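Search this site
Enter a keyword
Search

Household Handling Cell: Frequently Asked Questions on Setup, Care and Repair

Issued by the Sornis Equipment Office. Last revised 2020-11-21.

These answers apply to the single-arm cell installed in the Bognár Building and to no other equipment at Sornis. Staff who use the Zetetti conveyor should consult the separate instructions kept at that station.

Who may work on the cell?

Any person who has completed the cell induction may start the arm, run stored programs and replace the cloth or furniture on the table. Work on the wrist, the gripper, the cabling or the controller is reserved for the Equipment Office. Requests for induction should be sent to Margit Takács, who keeps the list of approved users. Approval lapses after a year without use and must be renewed in January.

How do I reserve time?

Reservations are made through the Bislow booking sheet. A session includes the time needed to return the table to its standard layout. Users who expect to change the layout should reserve an additional half hour. Sessions that overrun are recorded, and repeated overruns may lead to a review of access.

What must be checked before power is applied?

Walk the full outline of the table and confirm that nothing has been left within reach of the arm. Confirm that the cable hangs freely and does not rest against a table corner. Open and close the gripper fingers by hand, with power off, and feel for grit or stiffness. Look at the mounting bolts at the base; each carries a painted line that should run unbroken from the bolt head to the plate. If a line is broken, do not tighten the bolt yourself. Leave the power off and report it.

The controller starts but the arm does not respond. What should I do?

In most cases the emergency stop has been left pressed. Release it by turning the button clockwise and acknowledge the message on the pendant. If the arm remains unresponsive, check that the enclosure door is fully latched. Do not restart the controller more than once. A second failed start should be reported with the exact wording of the message.

How often is the gripper serviced?

The fingertips are inspected after every 1000 closing cycles and replaced when the gripping face has become smooth or shows a nick. The pendant displays the cycle count on its maintenance page. The Equipment Office resets this count when new fingertips are fitted, and users should not reset it for any other purpose. Fingertips should be wiped with a dry, lint-free cloth at the end of each session. Solvents are not permitted, including the alcohol wipes supplied for the pendant screen.

What should I do after a collision?

Press the emergency stop, even if the arm has already halted. Do not pull the arm free while it is powered. Once the stop is engaged, remove the object if this can be done without force, and write down the program name and the step at which contact occurred. The Equipment Office will check the wrist alignment before the cell is returned to use. Users will not be charged for collisions that are reported on the same day.

How is the reference position checked?

The reference position is checked weekly by Kornél Juhász with the pointed gauge stored in the controller cabinet. The arm is driven to the reference point at low speed and the gap is measured in three directions. A user who suspects that the arm has drifted should ask for an additional check. Editing the stored coordinates to make up for drift is not permitted, as it affects every program that uses them.

How should the table be prepared for cloth handling?

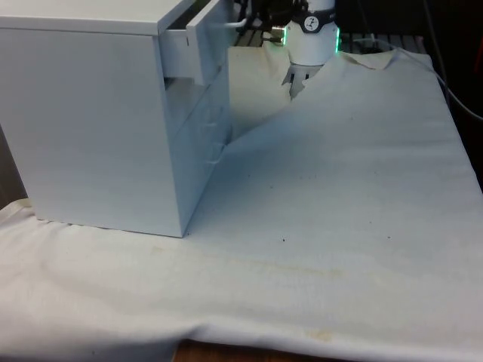
Cloth programs require a cover large enough to extend beneath the furniture, with enough slack for the fingers to take hold of a fold. Spread the cover first and smooth out any hard creases, then place the furniture. Broad, soft wrinkles may remain. The approach should be vertical and slow, and the grip force should be kept at the lowest setting that holds the fabric. Before the first lift, decide whether the furniture is to be open or closed, and record the choice. With the white three-drawer cabinet standing on the cloth and its top drawer partly open, as it is here, the projecting drawer front reduces the room available to the wrist fittings, and the fold drawn up toward the gripper begins close to the cabinet's front corner. Programs taught with all drawers closed must therefore be stepped through at reduced speed before they are run in this layout.

May a marked or stained cover be used?

Yes, for general practice. Small specks and light yellowish marks do not affect the grip. A cover should be withdrawn if it is torn, if the fabric has become stiff, or if loose threads could wind around the fingers. For recorded trials that rely on the camera, use a clean cover from the supply shelf and note the change in the log. Covers are laundered without softener, which leaves a coating that changes how the fabric slides.

The gripper closes but the fabric slips out. Is this a fault?

Usually it is not. Check the fingertips for lint, then lower the closing height in small steps until the tips press lightly into the fabric. Avoid pressing against the tabletop itself, which will trigger a force stop and may mark the fingertips. If slipping continues with clean fingertips and a fresh cover, ask for the grip force to be measured.

Where are spare parts kept?

Spare fingertips, fuses and one replacement cable are held in locker 8. The locker is opened by the Equipment Office on request. Used parts should be placed in the labeled tray and must not be thrown away, as worn fingertips are examined before a new order is placed.

How do I report a fault that is not listed?

Complete a fault sheet and leave it in the holder beside the controller, or call the Equipment Office at extension 1550. State the time, the program in use and any message displayed. Attach the red tag to the main switch and leave it in place until the office removes it.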